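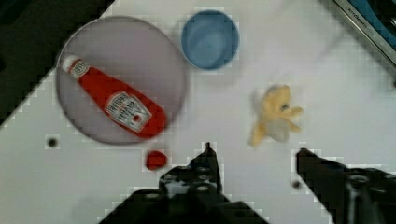
Visiting the Prosska Robot Kitchen: Your Questions

I'm Zihan Hou and I run the open days at Prosska, so most of your emails land on my desk. I've put the ones I get over and over on this page (keep sending the odd ones too, I love those!).

Do I need a ticket?

Yes, but it's free. We let in 300 people over the whole day, in small groups, and we were full for the August one well before the doors opened. Sign up early if you've got kids who will be heartbroken otherwise.

What will I get to see?

A robot arm working at a table with play food and kitchen things: a plate, a colander, a ketchup bottle, a toaster oven, that kind of stuff. You stand behind the rope with me and I talk you through what the arm is being asked to do. I talk a lot, sorry in advance. Each demo is short, and you're welcome to stay for the next one if there's room.

Why toys? Why not real food?

Because I'd be the one wiping up the strawberries! Toys also keep their shape from one group to the next, and a real banana wouldn't last a morning.

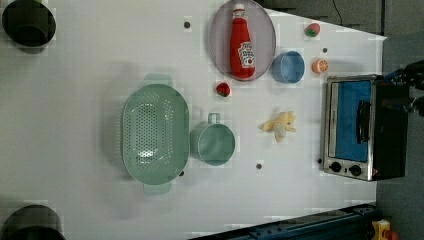
Tumeo wrote in after the last open day to say the slow pace was the best part, because you could follow each move and guess the next one, and could we please not speed it up for the crowd. We won't, I promise. It's my favorite speed too.

Is the soft stuff harder to pick up than the hard stuff?

I think so, and I've watched a lot of tries. A cup is the same cup every time you reach for it. Our plush banana has floppy peels that go wherever they like, so the arm has a new shape to deal with on each go. Kids always cheer for the banana.

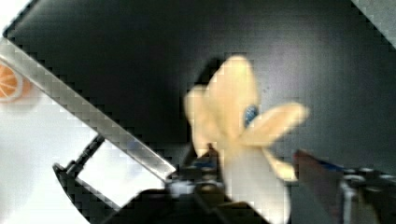
The plush banana in the gripper.

Can I drive the robot myself?

Not the big one. There's a small practice arm from Uritz in the lobby, and anyone tall enough to reach the handles can have a turn. The line gets long after lunch, so go there first.

Can I take pictures?

Sure, just no flash near the table.

Where do I park?

Use the Zeng Street lot, which has 200 spaces, and walk around to the side door. The front door stays locked on open days and yes, I've had to go rescue people from it.

Contact: Prosska Open Days, ext. 722 | © Prosska | Page updated Oct 28, 2020 | Back to top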